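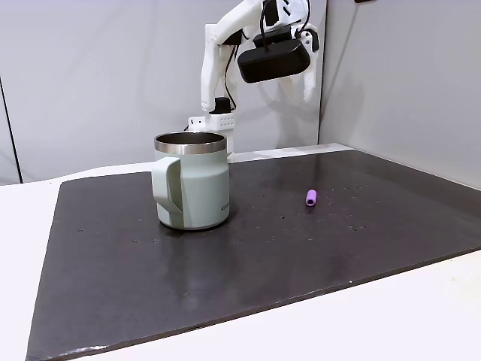 # The long way round to a decent cup of tea

*July 2023*

My mother made tea the way other people lock the front door, several times a day and without looking. Two bags in the brown pot, water on, lid on, and then she'd go and do something else entirely until somebody shouted. The tea that came out was the colour of a conker and you could feel it on your teeth. I loved it. I still do, if I'm being fair, and I want that on the record before I start going on about leaves.

Because I am going to go on about leaves. I've been at it since last spring, when my kettle died and I went out to buy a new one and came home with a kettle, a strainer, a small tin of something from a shop called Gentile and a feeling that I'd been had. The tin cost more than the strainer. It sat behind the flour for a month. Then one wet afternoon in June I ran out of teabags, couldn't face putting shoes on, and there it was.

I made it badly, of course. Boiling water straight on top, a heap of leaves, five minutes by the oven clock, milk. It tasted like a hedge. I tipped it down the sink and drank squash like a child.

What got me was the second go. I'd read the label by then (tiny writing, brown on slightly lighter brown, thank you very much) and it said to let the kettle stand and pour after two minutes. So I stood there. I wiped down the worktop. I read a takeaway menu. And the tea was lovely! It was sort of sweet, and a bit like toast, and it didn't want milk anywhere near it. I rang my sister to tell her and she said, "You've discovered tea, have you?" and went back to her dinner.

## Off to Dralov

If you get keen on anything in this country, sooner or later you'll be told there's a place you have to visit, and it will be up a hill with nowhere to park. For tea, round my way, it's Dralov. It's a shop at the front and a tasting room at the back, and you have to walk through a shop full of things you want to buy in order to reach the chair where they'll tell you what to buy. Clever, that.

I booked the beginners' morning, which cost me £30 with a scone. There was a big table and eight of us round it, and we were given little white bowls and a spoon each and told to slurp. I'm not a natural slurper. I was brought up to believe that noise at the table was next door to crime, so my first few were pathetic, a sort of damp whistle. The man opposite sounded like a bath emptying. By the end I'd caught up with him and I'd splashed my blouse.

The slurping matters, apparently. You're pulling air in with the tea so that it goes up the back of your nose, where most of the tasting happens. I can't swear to the science but I can tell you that the same tea sipped politely and slurped rudely were two different drinks. One of the black ones went from "tea, yes, fine" to raisins. Proper raisins! I looked in the bowl.

I was less good at the words. Everyone else had words. They said malty and brisk and grassy, and the bath-emptying man said "wet slate", and people nodded. I wrote "nice" in my notebook, then "nice, but more", then "swimming pool?" next to a green one I didn't get on with at all. Our teacher read over my shoulder and said swimming pool was perfectly good and she knew just what I meant. I've been insufferable about it ever since.

## The business with water

I live somewhere with hard water. The inside of my kettle looks like a cave people would pay to visit. I'd never given it a thought, but at Dralov they made us the same tea with two sorts of water, soft and hard, and put them side by side. The soft one was bright and clear and tasted of something. The hard one had that skin on it, the one that clings to the side of the cup, and I thought, oh, hello, that's what I've been drinking all my life.

So now I've got a filter jug in the fridge door where the juice used to go, and my family resent it. It takes ages to fill. People use the last of it and put it back with a dribble in the bottom. I've considered a note.

I'd say this, though: if you only do one thing after reading this, do the water. Forget special pots. Run a filtered jug, use the same old teabags you've always used, and see. My neighbour tried it and said she couldn't tell any difference at all, so there you go, it may be just me.

## Mugs, and strong opinions about them

I used to think a mug was a mug. Then I had a conversation with a woman on the Clumness market, where I go for plants and come back with crockery, and she asked me whether I was a thick rim or a thin rim. I said I'd never been asked. She handed me one of each, empty, and made me pretend to drink, in front of a queue.

Thin rim. No question. The thick ones feel like drinking off a windowsill. But the thick ones hold their heat, provided you've warmed them first, and the thin ones go cold while you're looking for your glasses, so I've ended up with both. Thick for the morning, when I'm up and down like a yo-yo, and thin for after lunch when I mean it.

The colour does something too. Pale on the inside is best if you want to see what you're doing, and a dark glaze hides the lot. I had a gorgeous navy one that I gave away in the end, as every brew in it looked like pond.

What I won't do is a glass cup. I've had tea in glass at a café in Vimen and I spent the whole time working out how to pick it up.

## Where I've got to

There are now four tins behind the flour. The flour's had to move. I have the toasty one first thing, a smoky one when it rains, and a green I'm trying to like. I use leaves twice, sometimes three times if it's the rolled-up sort, and the second cup is often better than the first, which feels like getting change from a fiver you'd forgotten about.

And then at four o'clock or so, when I've been at my desk too long, I put the tins away and get the brown pot down. It came to me with a chip in the spout and it pours a bit to the left. Two bags, boiling water, lid on. I go and do something else until it's conker-coloured, and I have it with a custard cream.

I've booked the next one at Dralov, by the way. It's oolongs. I've bought a darker blouse.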